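Notas para la charla: "Escuchar el tarot: cómo monté un archivo de lecturas habladas"

Apertura (dejar la primera carta boca abajo hasta que se sienten todos)

Buenas tardes y gracias por venir. Llevo 14 años leyendo cartas y sigo poniéndome nerviosa al barajar delante de gente. Hoy quiero hablar de la voz: de lo que pasa cuando una tirada se dice en alto y se graba, en lugar de apuntarla en el cuaderno.

El archivo de Lesgate empezó con dos cintas que heredé de una librería esotérica de Stelley, ya cerrada. En una se oye a una mujer leer la Cruz Celta entera, despacio, con unas pausas larguísimas. ¡Esas pausas me cambiaron la manera de leer! (Poner el fragmento 1. Si falla el sonido, seguir sin él.) 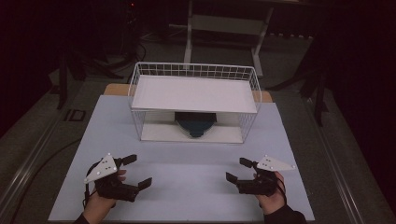
Desde entonces hemos reunido 3.852 lecturas. Hay de todo: Marsella, Rider, barajas pintadas a mano y una serie preciosa de 124 tiradas con la baraja Horobets, que casi no tiene figuras humanas y obliga a hablar de paisajes, de tiempo, de animales. Si no la conocéis, buscadla.

Preguntar a la sala: ¿quién graba sus propias lecturas? Esperar de verdad a que contesten.

Cómo lo hago yo – y cada cual que lo adapte:
Digo la pregunta en voz alta antes de cortar.
Nombro la carta y me callo un rato. El silencio también se graba.
Nada de consultar el libro hasta el final.
Vuelvo a escucharla al mes siguiente, con la luna en la misma fase.

Lo último me lo discuten mucho. Contar que en abril volví a una lectura mía sobre la Torre y me oí decir "derrumbe" siete veces, cuando yo recordaba haber hablado de apertura. (Aquí suele haber risas, no correr.)

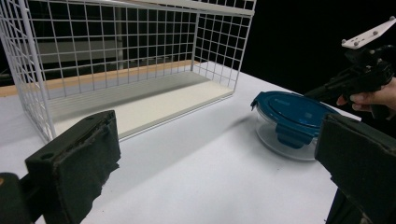
Cesta de rejilla blanca con un tablero claro dentro.

Pasar al método Plolo: tres cartas, una sola respiración por carta, sin corregirse. Hacerlo en directo con alguien de la primera fila – pedir permiso antes de grabar. Va fenomenal para quienes se enredan con los arcanos menores, que somos casi todos.

Si queda tiempo: fragmento 2, el de la Luna invertida. Si no, directamente a preguntas.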